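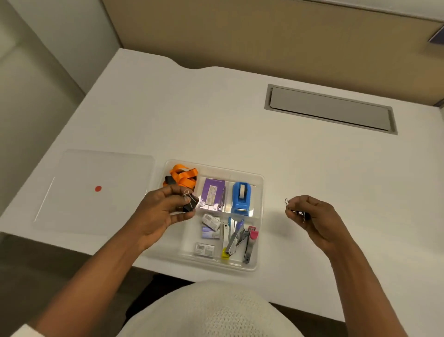 Print this page | E-mail this page

29 Mar 2023

Well, the Zallier has been running at the Rorness building for three weeks now and I finally have enough of a quiet evening to write about it. My feet hurt, I ate crackers for dinner, and I have opinions!

So for anyone reading who isn't from Astow, we put together desk kits. A company moves people into a new office and we send the trays, already filled, with staples and tape and clips and whatever else was on the order. We used to do all of it by hand, 700 trays in a good month, everybody with their own spot and their own order for doing things. Now the Zallier does the standard kits. It has a belt and two arms and a screen that tells you off in yellow, and last month, if you count the test days, it did 308 kits before we'd even moved our chairs out of its way.

I was scared of it, I'll put that in writing. We had the meeting where they said no jobs were going, and then we all went and stood by the coffee machine and did the math anyway (the math was not comforting). So far they've kept their word. Two people went over to shipping because they asked to, and the rest of us got what they call "mixed and returned," meaning every tray the machine won't take.

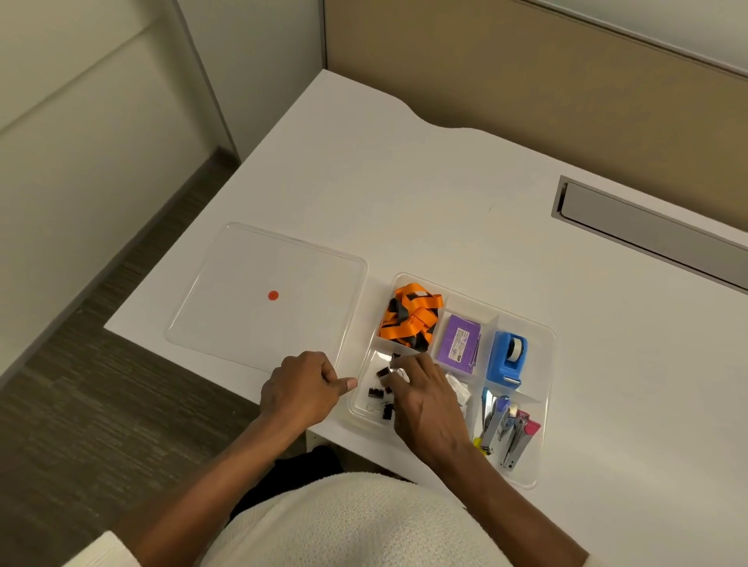
Mixed work is slower than what I did before and I like it more, which surprised me. You get one tray at a time and you have to look at it. The machine wants every item to come the same way up out of the same bin, so anything soft or snarly comes to us. Orange lanyards looped all over each other in a corner compartment, or little black binder clips lying every which way with their wire handles out – fingers can sort that out while you're thinking about what to make for dinner. The Zallier would sit there and blink yellow until somebody came.

What I don't like is the talking, or the lack of it. We used to sit in one long row and you could hear everything, who was getting a new roof, whose kid was learning trombone. Now there's the hum from the belt, and the desks have partitions. I asked if we could move two desks closer together and was told it would be looked at in April. We'll see.

Print this page | E-mail this page

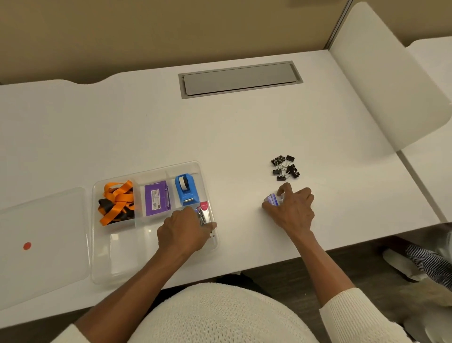

Maureen Jakubowski
Kit Assembler, Mixed and Returned

Picking up again after a phone call and more crackers. I wanted to say something about returns. A returned tray gets taken apart down to the plastic, clips in a pile on the desk, small boxes looked over and put back if they're still good. It used to be the job you got when you were new. Now I'm training people on it, and I get a 30 minute slot every morning to do it properly, with a pay bump that isn't huge but is real money. A box that says 1000 staples has to be a full box, so we check those too.

The other change is that we log what the machine gets wrong. I write it on the sheet in plain words, "tape in sideways again," and the tech comes over and asks me what I mean. In all my years at Astow I don't think anyone with a laptop had asked me what I meant! Yesterday he changed the tape bin and it's been better since.

I still miss the row. Going to ask about those desks again tomorrow, and I need to buy real food.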